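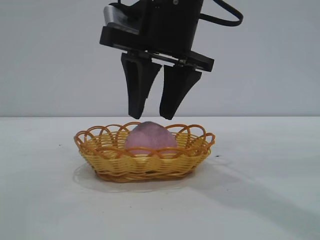

Flitau asked us, on reading a first draft of this section, why we bother with fingertip clearance at all when the controller already knows where the arm is. It is a fair question, and the long answer is that the controller knows where it thinks the arm is. The Brunthorpe cell had gone through 2,210 cycles before we first checked the fingers against the table, and by then one of them sat low enough to brush the rim of a basket on its way in.

We now keep a very plain routine, which Yu's group has kindly tried on their own cell as well. With the power off, we wipe down the rail, check the screws by hand and look along the cable loop for any place where the jacket has begun to rub. Then the arm is brought down over the woven basket by slow jog, fingers open, and held just over the soft pink test object, so that the two tips can be compared for height. If they differ, we loosen the finger mounts, set them again and start over – it takes patience, and we would gladly recommend a cup of coffee beside the logbook (well away from the table, please!).

With both arms in use, the same care goes into the closed position. In Figure 6 the left fingers are together and lowered inside the looped rim, while the right ones hang open above the table near the pink object. We like to check the arms in such unlike poses, as a cable that behaves nicely in one may pull in another.

Figure 6. Left gripper closed and lowered into the basket; right gripper open.

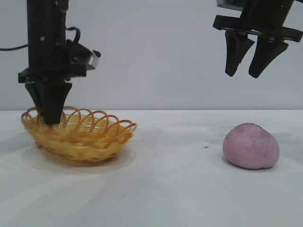
4.3 Service intervals

The Findeck log holds 3,949 cycles for the cell up to February. We repeat the routine every 123 cycles, and sooner whenever a finger has been changed.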